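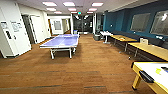
Kirkegaard

Opened 26/12/2019, 07:40
Priority: high
Product: Zasix press accreditation, Gullura party office account

Press passes not going out for the delegates conference. 716 applications in the system, all approved on our side, but 26 reporters never got the email with the badge code. Mostly radio and the two local papers. They are calling the party office and being told we blocked them on purpose, which we did not. Need this fixed before doors open tomorrow, last thing we want is an argument at the gate with people who have every right to be inside.

What I see on screen:
Status says "Sent". Outbox says "Queued". Both can't be right.
Export to CSV gives error 827 and an empty file.

Tried so far:
– logged out, logged in, other browser. Same.
– resent one by one. First three went, then the button greyed out.
– changed the sender adress back to the one we used in June. No change.
– turned off the photo requirement. No change, turned it back on.

08:15 update. Called one of the radio stations. Not in spam. They checked twice.

08:50 update. Noticed all the stuck ones have two outlets listed (TV and website, or radio and website). Single outlet people got theirs fine. Maybe the cause, maybe not. Edited one record down to a single outlet, resent, arrived in a minute. But I can't do that for everybody – the gate list goes by outlet, and camera crews get turned away if the name on the badge doesn't match the one on the equipment form.

Also the security contractor has asked for the list by noon. Cannot give them a list with holes in it. Please somebody look at this.
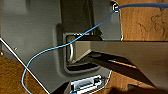
Zeda support
09:22
Thanks, the two outlet detail helps. The badge template has one line for outlet and the mailer stops when the field holds a slash. It should throw a warning and it doesn't, so that part is our bug. Please don't edit any more records. Go to Templates, Badge, set Outlet to "wrap", save, then hit Requeue. It sends in batches of up to 50, so yours should go in one. The 827 on export is the same slash. Try the CSV again afterward.

Kirkegaard
09:41
Done. Requeue ran. Outbox empty now. Radio station confirms they have the code.

CSV works too but outlets come out in the wrong column for the ones that were stuck. Fixed by hand for the security list, sent it over. Still want that looked at, we have the candidate debate after this and same reporters are coming.

One more – the record I edited before you answered. Put the second outlet back, do I need to resend the badge? Leave ticket open till I know.

Zeda support
09:58
Yes, resend that one, the old code will be cancelled. Column problem logged separately. Keeping this open.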